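Girnow opens a folding service for clothes in Trerard

Trerard, March — Girnow, the home help company from Leckie, starts this month a new service for families in Trerard. The service is called Plonis, and it covers the part of laundry which many customers like least: the folding.

A helper comes to the home, spreads each piece flat on the bed, folds it and puts it on a stack. Trousers, sportswear and sweaters are all included. Drawstrings are laid straight before the leg is folded. Ironing is not part of Plonis and can be ordered separately.

Girnow tested the service during the winter in 50 homes. After the test we asked customers in Leckie for their opinion, and 391 answered. Most of them wished for a visit in the evening — for this reason, the last visit now begins at 5 p.m. The company expects roughly 2,000 visits in the first year.

Bookings are open at the Girnow office in Trerard.

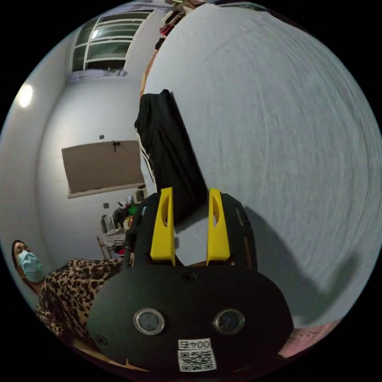
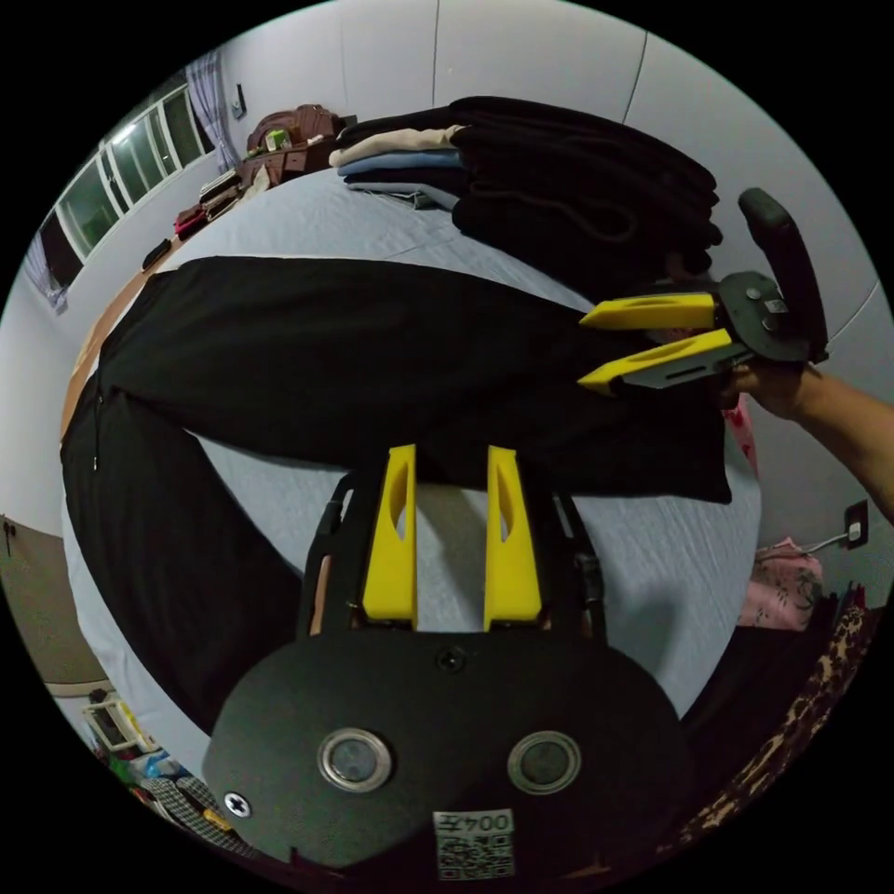
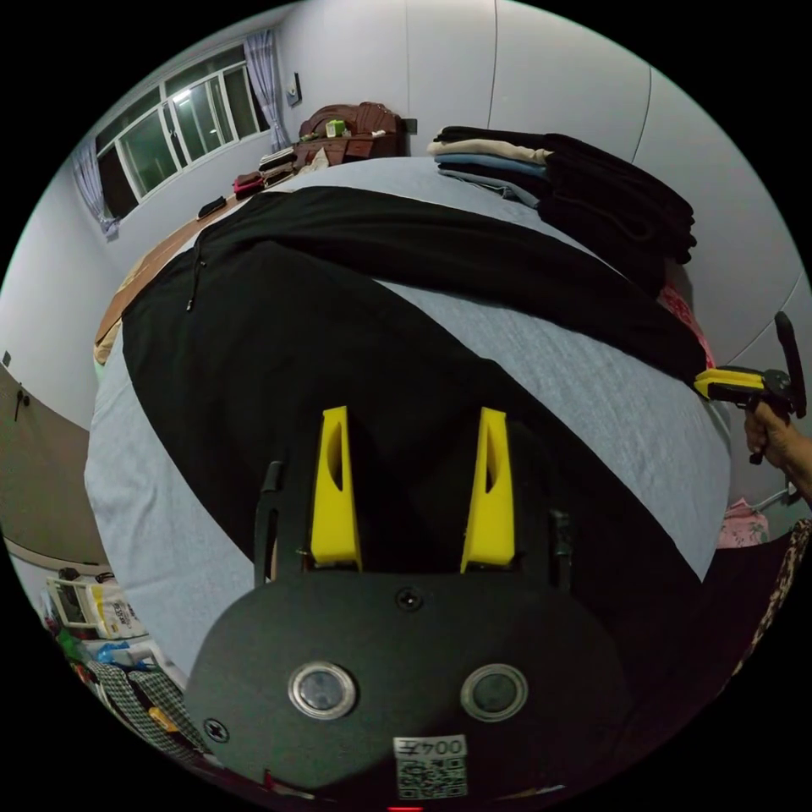
Black clothing on the bed during folding. Second and third pictures: the stack of folded clothes is also seen.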